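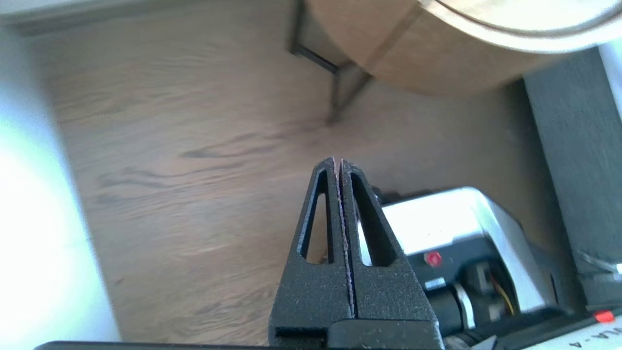

4. Placing the side table

This section covers the Pidero round side table on a finished wood or wood-grain floor. Complete Section 3 (leg assembly) before you start. The table must be upright, with all fasteners hand-tight only.

4.1 Preparing the floor

1. Sweep or vacuum the area where the table will stand, including the strip along the wall. Grit under a foot will scratch the finish when the table is turned.
2. Wipe the floor with a damp cloth and let it dry.
3. Check for raised board edges. If a foot would rest on a joint, move the position to one side.

NOTE: Newly oiled or varnished floors need the full curing time given by the floor finish supplier. Felt pads applied too early can leave marks.

4.2 Fitting the pads

1. Lay a folded blanket on the floor and turn the table upside down on it.
2. Clean the underside of each foot with a dry cloth.
3. Peel the backing from one felt pad and center it on the foot. Press firmly. Repeat for the remaining feet.
4. Leave the table upside down for 40 minutes so that the adhesive can set.

CAUTION: Do not use the clear plastic glides from the Ojo stool kit. They are 23 mm across, and the feet of this table are too narrow for them.

4.3 Positioning

1. Turn the table upright. Lift it by the frame under the top, using both hands. Do not lift it by the rim of the top.
2. Set it down with the edge of the top at least 6 cm from the wall. The baseboard must not touch any leg.
3. Keep the table out of door swings and clear of floor vents.
4. Rotate the top until the grain runs the way you want it. On wood-grain floors, most users line it up with the length of the planks – this is a matter of taste and does not affect stability.
5. Tighten the fasteners in the order shown in Section 3, a half turn at a time.

4.4 Leveling

1. Press down on the rim at several points. If the table rocks, note which foot lifts.
2. Add one shim under the pad of that foot and test again. Shims may be stacked up to 3 mm.
3. If rocking continues, loosen all fasteners, let the frame settle on the floor, and repeat 4.3, step 5.

WARNING: Do not sit or stand on the table.

4.5 After placement

Check the fasteners again after one week of use. Strong sun will change the color of both the tabletop and the floor, so move lamps, trays and the table itself from time to time – a pale ring on the floor cannot be wiped off. Replace pads when the felt is worn flat. Spare pads are supplied under part number 63 from the Sallcombe parts counter.

Section revised in June by Shalini Chauhan. Continue with Section 5, Care of the tabletop.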